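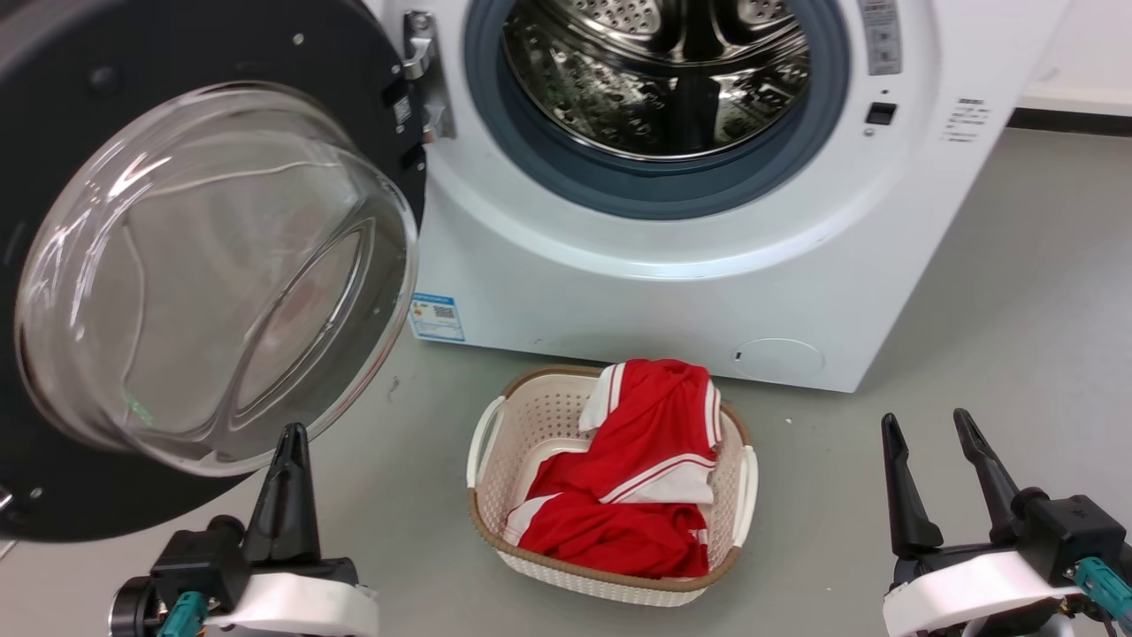

3.2 Tâche « linge »

Le kit bimanuel Drimero a été évalué sur le chargement d'un lave-linge à hublot. Panier au sol devant la machine, porte ouverte, tambour vide. Deux pinces à doigts noirs, une par bras. Réglages d'usine conservés - sauf l'ouverture des doigts, reprise par Z. Dufour. Au total 742 essais, dont 20 écarté pour perte de liaison.

Figure 4. Poste d'essai du kit Drimero, pince droite ouverte à côté du panier, vêtement rouge et blanc dedans. 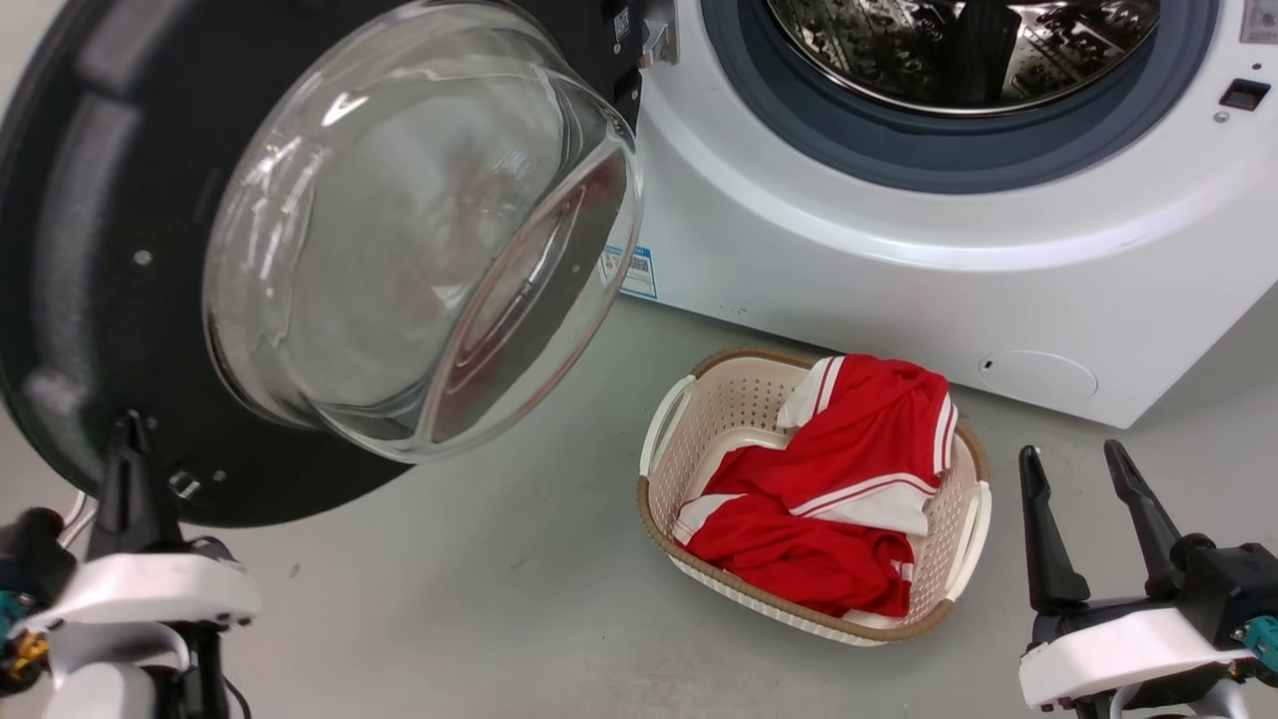 3.3 Limites

Un seul modèle de machine. Textiles épais non testés, voir annexe B.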